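Another month, another contractor bulletin from Ellery. The October one promises faster payment for subs. So did the one before it.

They say 171 subs are signed up to the new portal. Signed up and paid are two different columns -- guess which one they printed.

Snack boxes on shelves.
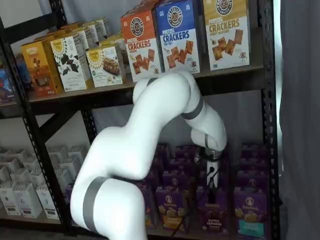
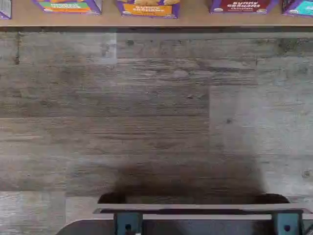
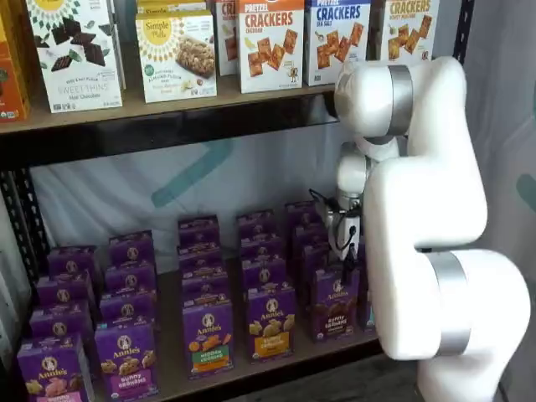 When does a sub get paid under the new rules? 60 days after the invoice is approved, and Ellery decides when it's approved.

Huia McPhee asked for a hard deadline on approvals. She got a link to the bulletin.

I have $2,000 in retainage sitting there from a seven-day job. Will believe it when it lands.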